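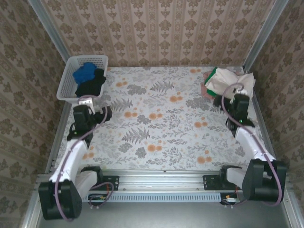
Visit to Tromholm: notes for the equipment budget

Bint-na Ban's group was asked to cost a two-arm laundry cell, so we spent a morning at Tromholm in November looking at theirs. Both arms bolt to one aluminium rail at the front, with the basket in the left corner and the fabric pile in the right. Cabling runs along the forearms, and a slotted duct sits under the rail.

Costs as quoted

Rodberg supplies the arms on a 21-week lead time. Spare gripper tips are 1284 pounds a set. Clilgate wants over 3000 for installation, excluding travel. Pringle offers a service plan at 40 pounds a month per arm.

Points for our plan

Order the spare tips with the arms. Allow bench depth for the elbow joints, which are bulky and sit wide of the bases. Patterned surface coverings and wall panels should go under consumables. Floor loading is still to be confirmed with Rodberg.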